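Home | Manuals | Covers & Cushions | Spare Parts | Contact

Moruren Sofa Guide, Part 4: Caring for the Woven Fabric

I've had my Moruren in the light gray weave long enough to make most of the mistakes, so this part is the routine I've settled on. You'll want a vacuum with a soft brush, two white cloths, a bowl of cool water and the little bottle of Flimus fabric cleaner (part 433 in the spares list - the refill is 172).

Before you start
Find the care tag under the seat. If yours says "dry clean only," skip steps 4 to 6 and call Canby, the shop that handles covers.

1. Take off the throws and loose pillows and shake them outside.

2. Vacuum the seat on low suction, going with the weave first and then across it. Go slowly! This fabric is speckled light and dark, so crumbs hide in it really well.

3. Look the seat over in daylight. I do mine mid-morning, and I bend down so I'm looking along the fabric (faint smudges are much easier to spot that way than from straight above).

CAUTION: Don't pick at a snag or a loose thread. Tuck it back with a blunt needle, or leave it alone.

4. Put two drops of Flimus in the bowl and swish it around. Test it on the back of the skirt and wait 18 minutes. If the color holds, carry on.

5. Dampen a cloth, wring it out hard and dab from the outside of the mark toward the middle. No scrubbing, please - I fuzzed up a whole patch on my first try and it still annoys me.

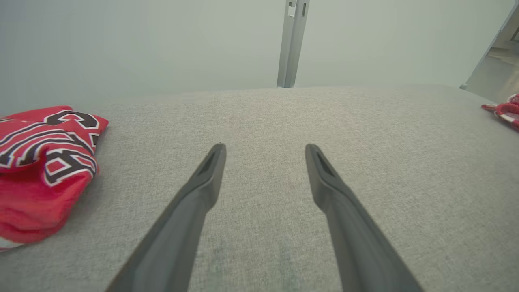 6. Blot with the second cloth, pressing with your palm, and then let the seat air dry. Keep hair dryers and space heaters away from it. I leave mine overnight and put the pillows back in the morning.

NOTE: Small colored specks are usually lint. Try a strip of tape before you get any water involved.

7. Once it's dry, brush lightly so the fibers all lie the same way.

I do steps 1 to 3 every couple of weeks and the rest only when there's a mark. For removing the covers completely, see page 86.

Related sections
Part 3: Fitting the Legs
Part 5: Taking Off the Covers
Nanayakkara Footstool: Assembly
Pet Hair and Woven Fabrics

Contact us | Copyright Moruren | Back to top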